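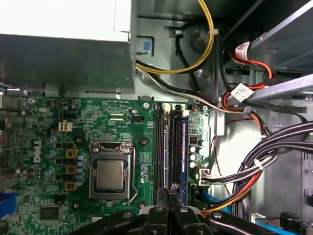
March 7, 2023 – Clonby bench, PC teardown / refurb

Job is the Prothero returns. Dell desktops, want them back out as office machines. Gwion Owen wants a parts list and a yes/no on each by the time he's back. Bench log no. 415 for this batch.

Before touching anything:

- Power cord out, hold the front button down a few seconds. Strap on.
- Case on its side, panel off, screws in the tin lid (NOT the mug again).
- Write down what's missing before pulling anything else. Last batch I didn't and we argued over a drive cage for an hour.
- CPU socket: cooler off, chip stays in the socket till the paste is cleaned off. Lint free wipe, a bit of alcohol, wipe from the edge in. Do not lift the lever with paste still on, it gets down in the contacts and then you have a dead board.
- Check caps round the socket for bulging tops. Flashlight from the side, easier to see than from straight up.
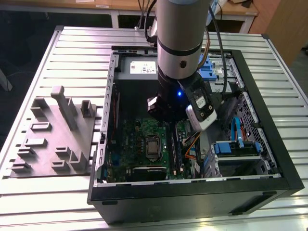

## Tower, black case

Has a low profile graphics card down by the near rim. Gwion says leave it in, the buyer at Jondetti asked for a second screen. I'd pull it for cleaning at least, then reseat. Blue drive bracket – check it unclips before forcing, the last one snapped at the hinge and a replacment took until June.

PSU: tester first, then decide. Not opening it up, never.

CMOS battery goes in the new-battery pile regardless. They're cheap and I'm tired of clocks resetting.

Memory: one stick at a time, full pass each, slot nearest the CPU first. If it throws errors swap the slot before blaming the stick. Write the slot on the tape!!

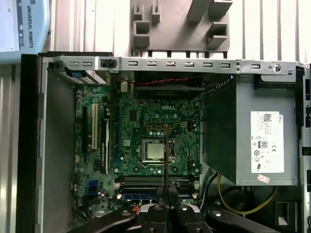
## Small form factor

Airflow is my worry with these. Tight case, and the dust packs in where you can't reach it with a brush. Want the fan out and blown through seperately, blade held still with a finger. Watch the red and black twisted pair running across the fan housing, easy to snag when the fan comes up, so tape it back first. Same for the yellow cable under the power supply. Then new paste, cooler down in a cross pattern, half turn each.

Zestance wipe tool on the old drives, log printed and stapled to the sheet. No log = drive doesn't leave the room.

To do

- order paste, nearly out
- ask Gwion re spare SATA cables
- find the long T15 driver, who has it
- shelf labels for the finished ones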